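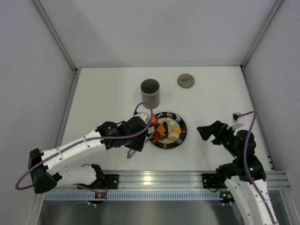 Vostine Cable Saver Clips, pack of 6

I'll be straight with you, these clips exist because I wrecked a cable! We had two small arms on one rail, doing a plate-and-play-food job, and the left one kept going dead halfway to the plate. No warning, it just went limp and dropped onto the crockery (one chipped saucer, one very cross me). I blamed the motors, swapped 2 of them, and it still happened. The culprit was the cable, which had a big loose loop that snagged on the base every time the arm swung back, and after 115 runs the plug had worked itself half out.

So, the clips. They push into the holes on a printed link and hold the cable close, with enough slack left for the wrist to turn. I've had mine on since October and haven't had a drop-out yet.

Please switch the power off before fitting, and prop the arm up first, as it will fall when the motors let go. Keep your fingers out of the jaw too!

Fits Grastness and Winton arms. They don't fit the Vogler, sorry, the holes are too small (I'm working on it).

Price: £19 per pack
Page updated March 8, 2021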